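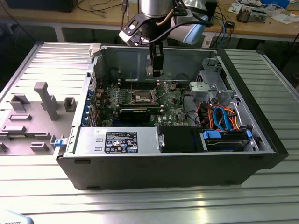

mohcine_b
Loving our new house rules at Falness! First one: drives and PSU stay in, mains lead out, before the arm gets near a board.

zineb.h
Good rule, but I'd add a speed cap. We wrote 9 into ours and it stuck. 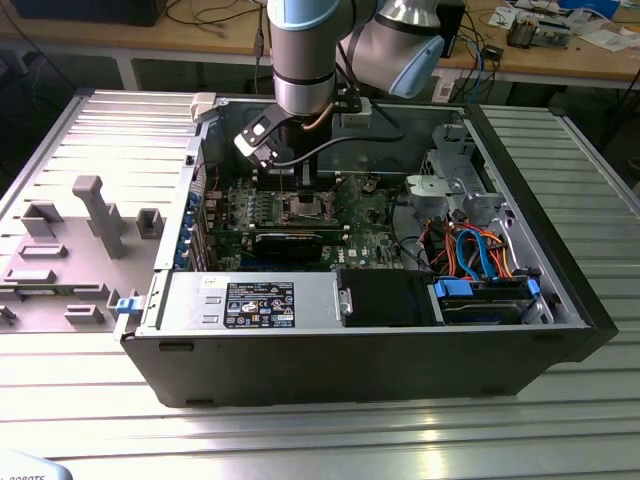

Gripper over the empty socket, lid off to the left.

filali70
Disagree on the cap. Limit force near the socket, those pins bend at any speed!

zineb.h
Fair, but I'd keep both.
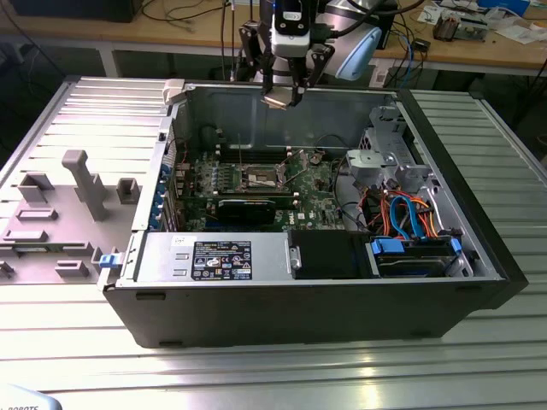 naima_ab
Who signs off a changed path?

mohcine_b
Two people, and one of them mustn't have written it. Goes in the log before the next run.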